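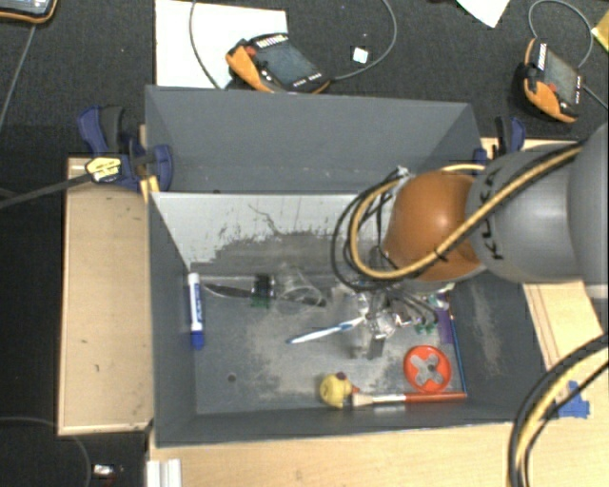
Visit to Fairweather: the Suvham bin picking package

29 Dec 2022

I went to see the Suvham package at Fairweather's demonstration room in June and have only now written up my notes. It is sold as an add-on for an existing arm: gripper, cable set, software licence and two days of setup on site. The arm in the demonstration cell is a KUKA. The bin is clamped to a wooden platform, and buyers are expected to supply their own.

Arsen Vakulenko of Fairweather ran the session. The test load was mixed household goods, among them a toothbrush, a kitchen knife, a marker, a paintbrush and a rubber duck. The clear plastic cup interested me most, as our own Prostamel line handles clear parts and the present system misses them when they lie on grey metal.

Performance

Fairweather's log for the package gave 1579 pick attempts, with some 530 on clear or shiny items. No split of failures by item was available. I have asked for one.

Points to settle before an order

Cable routing at the wrist. The loops are generous, and our guarding is tighter than theirs.
Gripper finger wear. The quoted change interval is 3 months.
Licence terms if the arm is moved to the Vuvov site.

A trial with our own parts has been requested. Fairweather will quote for it separately.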